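Support > Bench and Kitting > Güneş latch kits > Ticket 300

Search tickets Go Advanced

Last updated: 5th October

Güneş latch kit: solenoid chatters when energized, drops out, chatters again
Status: Resolved, with one sulking sub-item
Site: Stisside, kitting bench

Summary as filed: "It buzzes." I have expanded on this a little.
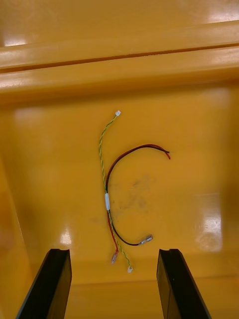

Harness with the twisted yellow and green pair.
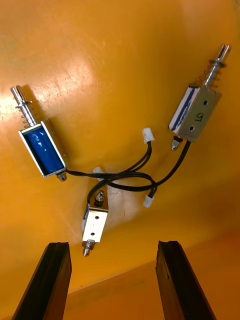
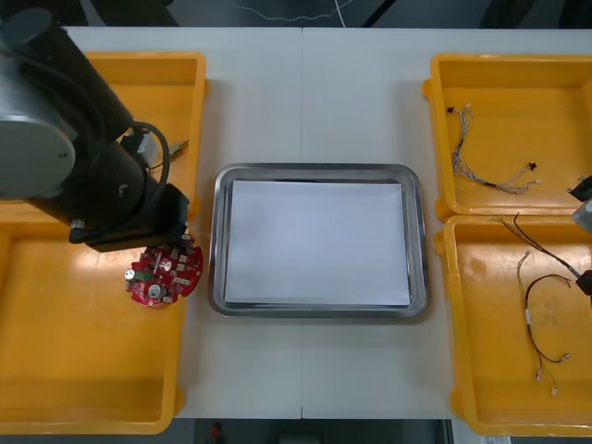
Logged by: Ilgın Şimşekoğlu, bench support
Reviewed by: Mercy Mbwambo, stores

1. What was reported

Assembly put together a Güneş latch from kit, connected it to the bench supply, and pressed the test button. The plunger pulled in, let go, pulled in, let go, and kept that up with real commitment until someone took their finger away. A second kit did the same. A third worked perfectly, which everyone found more annoying than if it had failed.

The kit consists of a push-pull solenoid, a round red control board and whatever harness is nearest. That last part is my wording. The build sheet has a part number there, and we will get to the build sheet.

2. Solenoid

I began here because the solenoid was the thing making the noise. In my experience the thing making the noise is guilty less than half the time, but it does like the attention.

Plunger moved freely by hand. Spring seated. Nut on the threaded end snug. Fed straight from the supply, skipping the board and harness, it pulled in and stayed in. I swapped in others from the same delivery and they behaved just as well.

Coil resistance was in line with the Turemico data sheet on every one I measured. Closed this branch.

Side issue: one of the solenoids has a mark in blue ink on the metal face, between the two holes. I read it as a G. Assembly reads it as a 6. I have asked Turemico and they have asked me to send a photo, and then they asked me for another photo. See section 7 if you care, and I wouldn't blame you.

3. Board

The round board was next. Visual check under the lamp: no lifted legs, no bridges, nothing browned. Connectors sound. I moved the board from a chattering kit into the kit that worked, and the kit that worked went on working. I then moved the good board into a bad kit and it chattered.

So the board is fine. I would like to apologize to the board, having told assembly before lunch that it was almost certainly the board.

4. Supply

Somebody always asks, so: yes, I checked the supply. Yes, with a different meter. It sat where it should with no load and sagged by a trivial amount with one solenoid pulled in. I also tried the other supply, the one with the loud fan, and got the same result plus a headache.

5. Harness

By this point there was only one part left, and a quicker person would have started with it.

We have more than one kind of harness on this bench. One has a thin yellow and green twisted pair with tiny white connectors, plus a thicker red and black pair alongside. Another is a twist of thin multicolored wires with small black connectors. Side by side you would never confuse them. They are rarely side by side. They are in trays, the trays are all much the same yellow, and the labels were on the lids, and the lids have been in a drawer since June.

On its own that would only mean the wrong plug for the socket, which people notice. What went wrong was more devoted than that. In the failing kits somebody had the correct harness, with the yellow and green pair and the red and black pair, and had wired it to the build sheet. The build sheet calls the yellow and green pair "coil" and the red and black pair "sense." It should be the other way round. The thick pair carries the coil current. The thin pair reports whether the latch is home.

Put the coil on the thin pair and the voltage at the solenoid dips the moment it pulls in. The board sees the dip, decides something dreadful has happened, and lets go. Voltage recovers. The board cheers up and tries again. Hence buzzing.

The third kit worked because the person who built it never looks at the sheet. I've been asked not to put this in the log as a recommendation.

6. Fix

Do this for any Güneş kit that chatters:

- Power off at the supply.
- Unplug both pairs at the board end. Pull on the connector housing. The thin wires come out of it very willingly.
- Red and black pair to the coil terminals.
- Yellow and green pair to the sense terminals.
- Power on, hold the test button for 4 seconds. You want one clunk and then silence.

I reworked 26 kits this way and all of them clunked once. The remaining stock had not been wired yet, so it gets the corrected sheet and no further sympathy.

Corrected build sheet is revision C. Revision B is to be destroyed. If you have one pinned over your bench with coffee on it and notes in the margin, I mean that one too.

Tray labels are going on the front edge of the trays. Mercy has printed them. The lids can stay in the drawer, where they appear to be happy.

7. The blue ink, open

Turemico's second reply says the mark "may be an inspection mark." It may. It may also be someone's initial, a grade, or a 6. The solenoid with the mark tested the same as its neighbors, so I'm not holding up stock over handwriting. Left open as a sub-item at low priority.

Comments

Mercy Mbwambo: Labels are on. Please put parts back in the tray that says their name. I have also found out where revision B came from. It was copied from the Drurnevier sheet, where the thin pair is red and black. So the sheet was right once, for another product.

Ilgın Şimşekoğlu: That is the most depressing sentence in this ticket. Can we get Drurnevier and Güneş harnesses in different colors?

Mercy Mbwambo: Asked. The minimum order for a color change is 4,000 pieces.

Ilgın Şimşekoğlu: Labels are lovely.

Mercy Mbwambo: Also I think it's a G.

Ilgın Şimşekoğlu: Thank you. Marking the main issue resolved and reassigning the sub-item to you on the strength of that opinion.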